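Frequently Asked Questions: Changes to the Willix Local News Schedule

Willix has made several changes to its weekday newscasts and on-air team. The answers below address the questions most often received by the Viewer Services office. Viewers whose questions are not covered on this page may write to the station using the details at the end.

When do the changes take effect?

The new weekday schedule begins in November. Weekend newscasts remain at their present times until further notice.

Who will anchor the evening newscast?

Heledd Hughes will anchor the weekday newscast at 6 p.m. Ms. Hughes joined Willix as a general assignment reporter and has most recently presented the noon program. She will continue to report from the field when the news requires it, and on those days a substitute anchor will be named at the start of the broadcast.

Is Trefor Phillips leaving the station?

Mr. Phillips is leaving the anchor desk but will remain an employee of Willix. He will serve as senior correspondent, with responsibility for county government and the courts. His reports will appear in the evening newscast, and he will moderate the station's candidate forums. Mr. Phillips requested the change of assignment himself, and his final newscast as anchor will air on the last Tuesday before the new schedule begins.

What will happen to the noon newscast?

The noon newscast will be shortened from one hour to 30 minutes. It will carry local headlines, the forecast and a brief traffic report. The interview segment that formerly closed the hour has moved to the station's website, where full recordings are posted by the end of the same day. The community calendar will no longer be read on the air. Organizations may still submit notices, which are published online at no charge.

Were viewers consulted?

Yes. Willix received 2,081 responses to its viewer survey, which was offered online and by mail. Respondents were asked when they watch local news, which subjects they follow and what they would change. An earlier evening newscast and more coverage of local government were the two most frequent requests. A summary of the results is available on request. Individual responses are confidential and will not be released.

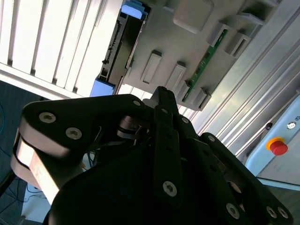 Will coverage of Ivumside continue?

Yes. The Ivumside bureau will remain open, and its reporter will appear in the evening newscast at least twice each week. The separate Ivumside edition, which aired before the morning news, has been discontinued. Severe weather bulletins for the Ivumside area will interrupt regular programming in the same manner as before.

Have any positions been eliminated?

Willix does not comment on individual personnel matters. The station can confirm that it employs 167 people following the changes, including part-time staff, and that 6 newsroom positions are currently open. Vacancies are listed on the careers page. Applications sent by e-mail to individual managers cannot be considered.

I watch through a cable or satellite provider. Do I need to do anything?

No action is required. Channel numbers are unchanged for all providers. Viewers who have set a recorder to capture the 6:30 p.m. newscast should delete the existing timer and create a new one for 6 p.m. Some program guides may show the former schedule for several days after the change. The guides are maintained by the providers, and Willix is unable to correct them directly.

Can I watch the newscasts online?

All weekday newscasts are streamed live on the station's website and remain available for seven days. The stream does not include certain sports footage for which Willix holds broadcast rights only. Captions are provided on both live and recorded programs. Problems with captions should be reported with the date and time of the broadcast and the name of the device used.

Does the Pruvora partnership affect news decisions?

No. Pruvora supplies the station's traffic information and is identified as a sponsor at the close of each traffic report. It has no part in the selection, editing or placement of news stories. The same rule applies to all sponsors.

May I attend a live broadcast?

Studio visits are suspended while the news set is being replaced. The station will hold an open evening at the Rowlands auditorium after the new schedule has begun, with Ms. Hughes and Mr. Phillips in attendance. Admission is free, but seating is limited to 500 and tickets must be reserved in advance. Reservations will open on the station's website, with a limit of four tickets per household.

How do I request a correction or make a complaint?

Requests for correction should be addressed to the News Director and should identify the program, the time it aired and the statement in question. Complaints about programming or scheduling should be addressed to Viewer Services. Written inquiries receive a reply within ten business days. Telephone calls are answered on weekdays between 9 a.m. and 5 p.m.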